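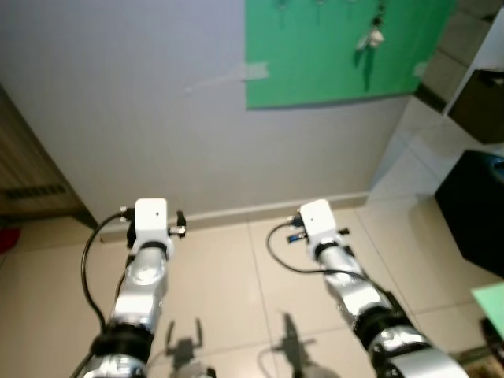
Two silver arms, a tiled floor and a pale gray wall.

The call came over the radio at ten past four, while I was still eating lunch, and I swear I was in my boots before the dispatcher finished the sentence. Two climbers on the north side of Trallura, one with a bad ankle, no stove, one headlamp between them. My first real callout! I had been with the Beltitz team since the fall and so far I had carried a lot of rope up a lot of hills and then carried it down again.

"Bring the long bag," the chief said. "And eat the rest of that sandwich."

We drove to the end of the plowed road and started up at five. I want to tell you about that snow, because I have never seen snow like it. February had laid it down in layers and then polished the top, and when the sun went behind the ridge the whole slope turned the color of the inside of a shell. There were 7 of us, in a line, and the only sound was skis and breathing and somebody's zipper ticking. I was so happy I felt guilty. Two people were sitting in the cold up there, scared out of their heads, and I was grinning into my collar like a kid on a sled.

By the hut at 4,000 feet it was fully dark. The hut is called the Biletti, and it has a stove, a bench, and a door you have to lift and kick. We left the doctor there to get the fire going and the rest of us went on with 60 meters of rope and the folding stretcher, which I had begged to carry and now regretted, a little, on the steep part.

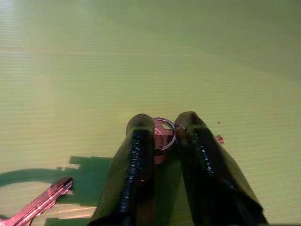 The wind picked up past the trees. We stopped every few minutes and the chief blew the whistle and we all stood there with our hoods pushed back, ears freezing, listening. Nothing. Up another hundred steps. Whistle. Nothing. Then, on the fifth or sixth try, a voice, very thin, off to the left and higher than anyone had guessed. It was singing. I'm not kidding. It was singing the chorus of that awful song from the ski lift, the one they play all winter, and all of us started laughing and shouting at once.

They had dug themselves in under a rock about as wide as a kitchen table. The one with the ankle was doing the singing. The other one kept saying "hello, hello, hello," as if we might walk past. I got to hand over the thermos, the big dented one with MIRANDA painted on it, after the chief's old boat, and I watched two pairs of mittens fight over the cup.

Getting down was slow and hard and I loved every minute. I had the back left corner of the stretcher. My job was to say "rock" when there was a rock, and I said it beautifully. Somewhere above the hut the clouds opened and there was the entire sky, so many stars it looked messy, and the man on the stretcher said, "Oh, would you look at that," and we did. We set him down for a second and all looked.

The doctor had soup on. You could smell it from outside, onions and smoke, and I lifted the door and kicked it.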